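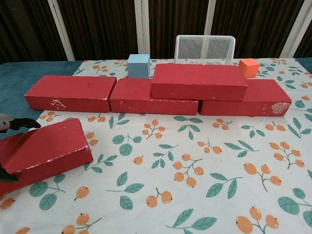
One respondent at Selletgate wrote that the thicker grip "took my wrists out of it on anything inside 2 metres, but I lost all feel from the fringe." Comments of this kind were common among members who had moved from a standard putter grip to an oversized one before the start of the season.

Figure 2. Red bricks on a patterned cloth, with a wire-mesh basket behind.

4.2 Grip size and short putts

We recorded 1,823 putts at two clubs, Selletgate and Tostance, beginning in March. Each player used their own putter, fitted first with the Strebel standard grip and then with the Brallier oversized grip. Players were given 12 practice putts after each change. Face angle at impact varied less with the larger grip on short putts, and most of the difference came from higher handicap players. Distance control on long putts was poorer for the same group.

Colour and surface texture differed between the two grips and were not controlled. Total putter weight also rose with the larger grip, and we did not add a counterweight to offset the change in balance.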